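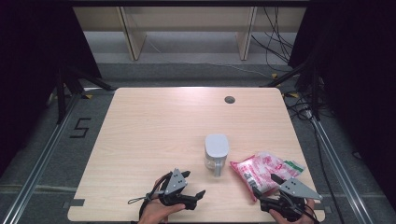
Clear pitcher with the gray lid, snacks within reach.

I get asked a lot how I keep my ship-tracking receiver running at home without it taking over the house, so these are my tips, in no special order.

Get the antenna up before you spend money on anything else. Mine sat on the kitchen windowsill for a whole winter and I thought 6 miles was the limit! Moved it to the attic and I was picking up tankers coming into Condlow, over 30 miles out on a good evening.

Keep the coax short. I bought far too much, coiled the rest behind the freezer and wondered why the weak ones kept dropping off. Cut it, put a new connector on, and wrap any outdoor joint in self-sealing tape (stretch it as you go, it won't stick properly otherwise).

LED bulbs and cheap phone chargers can be noisy little things. Switch them off one at a time and watch your message rate. My worst offender was the under-cabinet light — swapped it and went from 281 messages an hour to 1,000 the same Sunday.

If you use Skivus for plotting, clear out the old track logs now and then. Mine got so slow that the Gravaven ferry was in port before it had left on my screen. I keep the ship photos in a separate folder so I don't wipe those by mistake (ask me how I know).

Label both ends of every cable. Masking tape and a marker will do.

And give the receiver some air. Mine used to live in a drawer with the dish towels and it ran hot enough to lock up by mid-afternoon. It's on an open shelf now, stood on four bottle caps, and hasn't frozen since January.

Next I want to try a filter on the line. If you've used one near a busy port, let me know which and whether it helped.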